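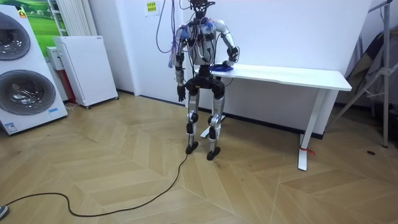
Figure 2. Humanoid unit at a desk, one hand on a cloth.

2.3 Planning your budget before you order

Grab a cup of coffee for this part – it saves a lot of back-and-forth later on.

1. Measure the desk or table you plan to use, and write down its height.
2. Set aside $644 for spare cables and $3580 for the first year of Dorden service.
3. Allow 11 weeks for delivery, and a little longer if you order in September.

Note: Cloths and other small work items are not in the box, so please add them to your own list.

CAUTION: Plan the cable path across the floor before anyone walks there.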